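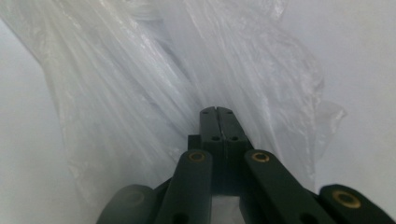

Há meses que eu adiava a gaveta dos sacos de plástico. Quem tem uma cozinha pequena sabe do que falo: abre-se a gaveta para tirar um saco e saem quatro, e para a fechar é preciso empurrar tudo com a mão.

Em outubro resolvi tratar do assunto. Tirei tudo para cima da bancada e comecei pelos transparentes, os da fruta e do pão, que são os piores. Não se dobram bem, escorregam e ocupam muito mais espaço do que parece. Os sacos de compras, mais grossos, dão menos trabalho.

O meu método é simples. Aliso o saco com a palma da mão, do fundo para a abertura, para sair o ar. Dobro ao meio no comprimento, depois outra vez, e enrolo a partir do fundo. Já experimentei os triângulos que a Mareike Ackermann faz e ficam bonitos, mas com plástico fino abrem-se sozinhos ao fim de uma hora. O rolo aguenta melhor, sobretudo se levar um elástico.

Os que têm furos ou cheiram a cebola vão para a reciclagem. Os que serviram para carne crua nem chegam à gaveta. No fim fiquei com 40 sacos e deitei fora 13. Continua a ser demais para duas pessoas, mas a gaveta fecha.
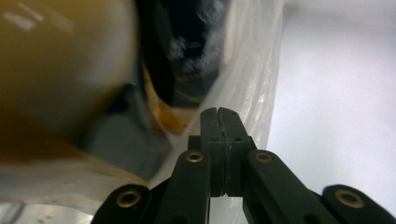 Saco transparente ainda por dobrar, com as outras coisas atrás

Depois dos sacos vieram as coisas que se vão juntando à volta deles. Guardo-as agora por tamanho — as grandes atrás, as pequenas à frente — e deixei de meter sacos nos intervalos. Era um mau hábito meu. Qualquer espaço livre levava um saco amarrotado, e depois não se via o que estava por trás.

O Osvaldo Negri sugeriu-me uma caixa da Jernden com uma abertura em cima, para puxar os sacos um a um. Fui ver e não me convenceu, porque é alta demais para a minha gaveta. Usei uma caixa de sapatos cortada a meia altura. Cabem lá os rolos em duas filas e ainda sobra um canto para os elásticos e as molas de fechar.

Demorei 2 horas com tudo, contando com a limpeza do fundo da gaveta, que tinha migalhas e uma tampa que eu dava por perdida. Falta o armário debaixo do lava-loiça, onde há mais sacos, mas esses são os do lixo e ficam para novembro.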